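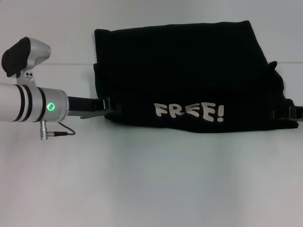

I've been knitting stripes for most of my adult life and I still can't walk past one. A deck chair, a barber's pole, a mug on someone else's desk, it doesn't matter, I slow down and start counting rows in my head (my husband has learned to just keep walking). And my very favorite stripe, the one I'd save from a fire, is the one on the white arm in the photo: plain, plain, plain for a good long stretch, and then dark black bands with thin white ones in between, all bunched up together right before the wrist. That's a mitten cuff! Shrink the white stripes a bit more and you've got the first pair I ever finished, in Hedvig Eide's back room in Plarkeck, on needles so bent I could have used them as coat hooks.

I was eleven rows in before I found out I'd been doing it wrong, and by "wrong" I mean I had been cutting the yarn every time I changed color. Every single time. I had so many tails hanging out of the inside that it looked like something you'd find washed up on a beach. Hedvig turned the thing inside out, looked at it for quite a while, and went to put the kettle on.

She ran a class on Wednesday evenings, and I'd signed up for it in May, which is a ridiculous month to take up mittens. There were five of us at first. Hedvig didn't believe in starting people on scarves. Scarves, she said, are where knitters go to give up, and when I think of the purple one I had abandoned at home in a pillowcase I can't argue. A mitten is small, and you get to the end of it while you still remember how the beginning went. So we did mittens, white ones with black striped cuffs, and she wouldn't hear of any other color until we'd all done a pair.

Why black and white? I asked her that every week. I wanted mustard! I wanted a kind of teal I'd seen on a bathroom tile! She told me to shut up and look at the edges.

And she was right about the edges, that's the annoying thing. With two colors that are close together, like the mustard and tan I went on to buy in ridiculous amounts, you can get away with murder. A wobbly stitch at the start of the round just sort of melts into the one next door. In black and white there's no hiding. Every tight stitch shows, every loose one shows, and the place where one round ends and the next begins stands up like a little stair. Knitters call it the jog. If you knit in the round you're really going up a very shallow spiral, like a parking garage, so when you change color the new stripe starts one step higher than where it finishes. On a white mitten with a black stripe you can see that step from across a bus.

People get very heated about the jog. Märta Solberg, who sat next to me in that class and who I still knit with, thinks you should leave it alone. Put it on the palm side, she says, and get on with your life. She's made more mittens than I have hot dinners and every one of them has a jog in it, and I've never once noticed unless she held it under my nose. I'm on the other side. I fuss. I've tried the one where you slip the first stitch of the second round, which I like, and the one where you lift up the stitch from the row below and knit the two together, which I like a tiny bit more. There's another one where you move the start of the round over by a stitch every time you change color, and I lasted one thumb with that before I lost track of where I was and had to go sit in the yard.

If you want to try the slipping one, it goes like this. Knit your first round in the new color all the way around, as normal. When you get back to the beginning, slip that first stitch over to the right needle without knitting it, just pop it across, then knit the rest of the round. Give the yarn a little tug, a very little one. It won't vanish but it'll settle down a lot, and after a wash it settles some more. It only works if your stripe is at least two rounds deep, mind you. For single-round stripes you're on Märta's side whether you like it or not.

Which brings me to width, and this is where I get really boring at parties.

I think most people's stripes are too even. There, I've said it. Four rows of this, four rows of that, four rows of this, all the way up to the neck, and you look like you're about to be let out for exercise. I made a sweater like that for my brother-in-law. He wore it once, to be kind, and a child at the next table in Pletano (that's the café by the ferry, with the good buns) asked him if he was a bee.

What I like is one wide and one skinny. Six rounds of black, two of white. Or five and one if I'm feeling brave about the jog. The wide one does the heavy work and the skinny one makes it look crisp, and for some reason your eye reads the whole lot as one thing, a band with some sparkle in it, instead of as a ladder. And then I leave the rest of it alone! I can't tell you how long it took me to learn this. When you've found a stripe you like, the temptation is to run it up the entire arm, and the entire back, and round the hat as well. But a stripe needs a big empty field next to it or it's just wallpaper.

I tested this on a blanket, and it nearly finished me. Engebretsen, the yarn shop up the hill, was clearing out a wool called Rillberg, a woolly, slightly sheepy sort of wool that smells faintly of barn when it gets damp. They had it in a natural white and in a black that wasn't quite black, more the color of a wet slate roof. Maj-Britt Lindholm works the counter there and she has a dangerous way of putting things in your bag while she's talking. I went in for one ball. I came out having agreed to make a blanket, and I honestly couldn't have told you at what point the conversation turned.

I cast on 491 stitches. I know. I'd done my little gauge square, I'd done my sums, and I'd done them at eleven at night with a glass of wine, and it was only when I was a whole evening in and the thing was trailing off both ends of the sofa that it crossed my mind I might have measured the bed in the wrong direction. I had. I carried on. You'd be surprised how quickly you can talk yourself into a very wide, very short blanket if the other option is ripping out all those stitches.

The plan was to have stripes at both ends and nothing at all in the middle, and the middle, dear reader, was long. It was row after row after row of white. I took it on the train, I took it to the dentist, I took it to a wedding and worked on it in the parking lot. My friend Hacer Sarıgül came over to watch a movie and picked up one end of it and knitted quietly away for a whole half hour without saying anything, and to this day I can find the patch she did because she's a much neater knitter than I am. I did think about sneaking a stripe in around the halfway point just for the company. I'm so glad I didn't, because when I finally got to the far end and tied in the black again it was like getting a letter from somebody. I stayed up until two. And it looks wonderful, all that calm white and then the bands going wham, wham, wham at the edge. It just doesn't cover anyone's feet.

A few practical things, while I've got you.

Carry your yarn up the side if the stripes are six rounds or under, and don't pull it tight. If you pull it, the cuff puckers, and it'll never lie flat again no matter what you promise it. When you're working the wide stripe, catch the resting color every couple of rounds by giving it a twist round the working one, so there isn't a big loop waiting inside for somebody's finger. Kids in particular will find that loop. Over six rounds I do cut, these days, and I weave in the ends as I go with the telly on. Saving them all up for the end is how projects wind up in the pillowcase.

And wash a scrap of the dark color before you do anything at all. I skipped that once, with a red. I own a set of pink and pinker mittens now, and they're quite nice, but they were supposed to be for Teodor Wieczorek's retirement do, in the colors of his old soccer team, and those colors aren't pink. He was very sweet about it. He said his granddaughter would love them. Cold water, a bit of the wool on a white saucer, leave it for 30 minutes and see what the water looks like. If it's gone the color of tea, wash it again by itself before you let it anywhere near your white.

Oh, and if you're buying for your first pair, get more of the plain color than you think. Everyone stocks up on the stripe because the stripe's the fun part, and then they run out of white halfway down a thumb. I've done it four times. Maj-Britt keeps a ball of white back for me under the counter now, and she doesn't even ask, she just holds it up when I come through the door.

I'm back on cuffs at the moment. They're black and white again, wide and skinny, five and one. Märta's got her own pair going, jogs and all, and we've agreed to swap one mitten each when we're done, so we'll both be walking around Plarkeck this winter in a pair that doesn't match. I've told her hers is going on my left hand, where I'll mostly keep it in my pocket.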